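4. Perception and grasp timing for handheld-tool demonstrations

4.1 Overview

The policy runs on two streams, the wrist view and the opening width of the jaws. No depth, no external camera. We tried a fixed overhead view early in the project (June) and dropped it; calibration drifted every time the tool was recharged and the gain on flat garments was too small to justify the bookkeeping. Everything in this section therefore concerns what can be got out of one wide-angle view that travels with the fingers.

The software is split in three. Piten does synchronisation and trajectory recovery. Pletwood is the segmenter and keypoint head. Makori is the controller that sits under the policy and decides, at contact, whether to trust it. Names are historical and have no meaning. All three run as separate processes over shared memory, with a ring buffer between each pair, and any one can be restarted without taking the others down. This mattered a lot more in practise than any modelling decision we made.

4.2 Trajectory recovery (Piten)

Input is wrist video plus inertial data. Output is a six-DoF pose per video sample and a width per sample. Visual-inertial SLAM, standard formulation, with two changes.

First change: fingers are masked before feature extraction. The fingers are fixed or nearly fixed in the view, high contrast, full of corners. Left unmasked they vote for zero motion and the solver believes them. A static mask isn't enough as the jaws open and close, so the mask is indexed by width and looked up from a table built once per tool. Screw heads are the worst offenders, small bright blobs that make excellent features and are wrong every time. Mask is dilated by a few pixels. Over-dilating costs nothing much on a cluttered bed and costs a great deal on a plain one.

Second change: feature budget is spread by region. Bedding with a repeating pattern produces many near-identical descriptors, and matching slips by one period. The slip is self-consistent, so the reprojection error stays low and the usual rejection test passes. We cap the number of features taken from any region whose descriptors are mutually close, and spend what is left on whatever else is in view. Clutter along a wall is good for this. Printed bags, packaging, anything with lettering. A tidy room is harder than an untidy one, and we stopped asking people to tidy.

Scale comes from the inertial data and is checked against the known separation of the pads. Sessions where the two disagree by more than the threshold in Table 3 are thrown out whole, no attempt at repair.

4.3 Garment state (Pletwood)

Pletwood takes a single image and returns a garment mask, a set of keypoints with confidences, and a visibility flag for each. For T-shirts the keypoints are collar centre, collar ends, shoulder points, sleeve corners, hem corners. Visibility has three values: seen, hidden under fabric, outside the view. The last two were merged in the first version. This was a mistake. A hem corner under a fold and a hem corner off past the side of the image call for opposite behaviour, one wants a lift and the other wants the wrist moved back, and a policy given one flag for both does neither well.
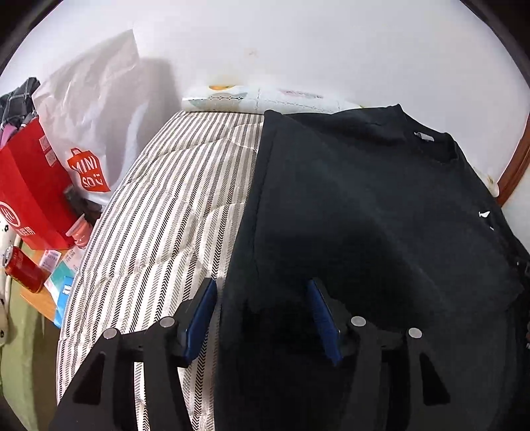
Dark fabric is where the mask suffers. Exposure is set by the whole view, so with pale bedding the garment falls to the bottom of the range and internal folds nearly vanish. Fingers are dark too. Where a black finger crosses black cloth the boundary is carried by very few grey levels, and the segmenter will happily give the finger to the shirt. Three remedies were compared: gamma jitter at training time, a local contrast step before the network, and feeding the width-indexed finger mask from Piten as an extra channel. The extra channel won by a clear margin and is used in everything reported below. Gamma jitter is kept since it is free. Local contrast made fold detection better and lighting robustness worse, dropped.

The pads are blue on purpose. Any saturated colour that is rare in household laundry would do, and the contact estimator (4.4) needs the pads segmented reliably whatever they are resting on. We have one participant with a lot of blue bedding; those sessions are in the test split and are discussed seperately in 6.3.

Landmarks that are not keypoints still help. A neck label fixes which way up the collar is. A chest logo breaks left-right symmetry when only part of the front is showing. We do not label these. A probe trained on frozen features picks out collar orientation much better when a label is showing, so the network is using them anyway. Down side: plain garments with no label do worse, and the gap did not close with more data. Whether this generalises to garments worn inside out we don't know, there are too few in the set to say.

4.4 Contact and closing (Makori)

The hard moment is the last few centimetres. The policy proposes a pose and a width; the demonstrators' own timing here is very variable, some press first and pinch after, some pinch on the way down. Averaging over the two styles gives a jaw that closes slightly above the cloth and catches air. Diffusion helps since it can commit to a mode, but it commits afresh at every replan and can switch halfway through.

Makori sits between and does the following. Estimate contact for each pad. Hold the commanded width until both pads report contact or a timeout runs out. Then close at constant speed, ignoring the policy's width output until closed. Pose output is still followed in the plane but clamped along the approach axis.

Contact is estimated per pad, from the appearance of the cloth just beside the pad edge: wrinkles radiating from the pad, and motion of the cloth locked to motion of the pad. The second cue only exists when something is moving, so Makori adds a small lateral dither on approach. Without it, a pad resting on a flat shirt and a pad hovering just over it are very hard to tell apart from one view. Shadow helps some of the time. We didn't model it.

Asymmetric contact gets its own branch. Common case: one pad on the garment and the other on or over the bedding close to the garment edge. Closing from here is right if the intent is to gather the edge and wrong if the intent is to lift the middle. Makori does not guess intent. It asks Pletwood which keypoint is nearest the midpoint between the pads; if it's an edge or corner point, close; otherwise back off and replan. Crude. Mechthild Wyss's earlier version learned this decision end to end and was no better on the validation rooms, and when it failed there was nothing to look at.

The bedding itself is the other problem. A soft topper gives under the pads and bunches between them, and a pinch with bedding in it looks like a good pinch by width alone. Check after closing: lift slightly, see whether background texture next to the garment moves with the pads. If so, release. A patterned topper makes this check easy. The same repeat pattern that hurts Piten helps here, as a shift much smaller than one period is plainly measurable.

4.5 Rates and replanning

Policy inference runs in the background and publishes a horizon of actions; Makori consumes them by timestamp and discards anything stale. Video is processed at 30 Hz. Latencies are measured per device at startup, not taken from datasheets. Observation latency is subtracted on the way in and actuation latency on the way out. Getting either wrong looks exactly like a bad policy, and we lost weeks to it.

On replan the new horizon is blended into the old one over a short window, in pose only. Width is never blended. A blended width is a half-open jaw and no demonstrator ever did that.

4.6 Data used

We recorded 1000 demonstrations, of which 935 survived the checks in 4.2. Rejections were mostly scale disagreement, then dropped inertial samples. Rooms were the participants' own bedrooms, garments their own, no instructions on bedding or lighting. The data were frozen on 20/11/2021 and nothing collected after that is in any number we report.

Labelling for Pletwood was done in Cercombe, our in-house tool, which propagates keypoints along the recovered trajectory so that an annotator corrects instead of clicking from scratch. Nassoro Kariuki wrote the propagation and found that corrections cluster at fold events, so the tool now skips to those. Labels between fold events are interpolated and not checked by hand. Spot checks on a held-out set are given in Appendix B.

One caveat on splits. Splitting by demonstration leaks the room, splitting by room leaks the tool operator where a participant recorded in two rooms. We split by participant. Scores are lower than with either of the others and the ordering of methods changes for two of the ablations, see 6.1.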